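# Tidying a Living Space: What Can a Machine Manage So Far?

Group report, second-year Automation module, June 2026
Kavinda Wijesinghe, Xiuying Tang, Junhao Ren, Zihan Meng

## 1. The question

Our supervisor, Fermín Salinas, asked each group to pick one ordinary chore and find out how close a machine is to doing it without help. We picked tidying a seating area. It sounds easier than cooking or ironing, and all four of us had seen clips of robots doing it. The clips are usually short and often speeded up, so we wanted to look at the dull parts as well.

The chore we set was narrow: take a bag off a couch, put the cushions straight, leave the floor clear. A person does this in under a minute and doesn't plan it.

## 2. Hand-held grippers

We worked with episodes made with hand-held grippers. The operator wears no gloves and touches nothing directly. Everything has to be done with two pairs of jaws, which is close to what a two-armed robot would have to work with.

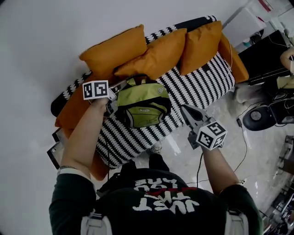 Bags turned out to be the worst objects in our set. A bag has no fixed shape, and the place you would like to hold it is often lying flat or tucked under. People mostly go for a strap or the top loop. With two jaws the choice is harder, and pushing on the side is a common first move: the left gripper is against the side of the green backpack on the seat, while the right one is held open over the floor. Xiuying noted that the free hand does a lot of waiting in tasks like this. A program that copies the movements has to learn when one arm should keep still, and our simple model was poor at that.

The couch cover also caused trouble. Black and white zigzags are easy for a person to ignore. Our edge detector found edges all over the seat and lost the outline of whatever was on it. Changing the threshold helped with the bag and made the cushions worse.

## 3. Data and training

The full set had 3,589 short clips. Junhao and Zihan went through them by hand and kept 1,049 for training – the rest were too dark, started late or had the object out of view. This took much longer than the training did.

We used the Cleditz toolkit for the model and ran it on a Terngate arm in the teaching lab. The arm has one gripper, so two-handed clips could only be used in part. That is a real limit on our results and we should have checked it before choosing the chore.
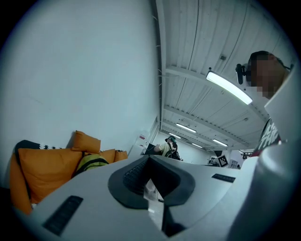
*Figure 2. View from a gripper, with the bag among the orange cushions and part of it hidden by the gripper body.*

The wide view from the gripper is useful for finding things but bends straight lines badly. Kavinda wrote a correction step, which improved position estimates near the middle of the view and did little at the sides.

## 4. Results

We gave the arm 30 attempts at lifting a soft bag from a seat. It made contact in most of them. It lifted the bag clear in 4, and in all of those the top loop was standing up before we started. Cushions went better if they only had to be pushed. Turning one the right way round never worked.

We also read the manuals for two home machines, the Broslow and the Seok. Both ask the owner to clear soft items away first, so neither would do our chore.

## 5. What we think

A machine like ours cannot tidy a couch yet. It can do pieces of the job if a person sets things up well. Lifting soft objects is the main gap – finding them is mostly a matter of better cameras and more clips.

If we get lab time in July, we will try again with two arms and a plain cover on the seat. Zihan would also like to test a softer jaw pad, and Junhao is going to write down the rules we used for rejecting clips, as they are only in his notebook at the moment.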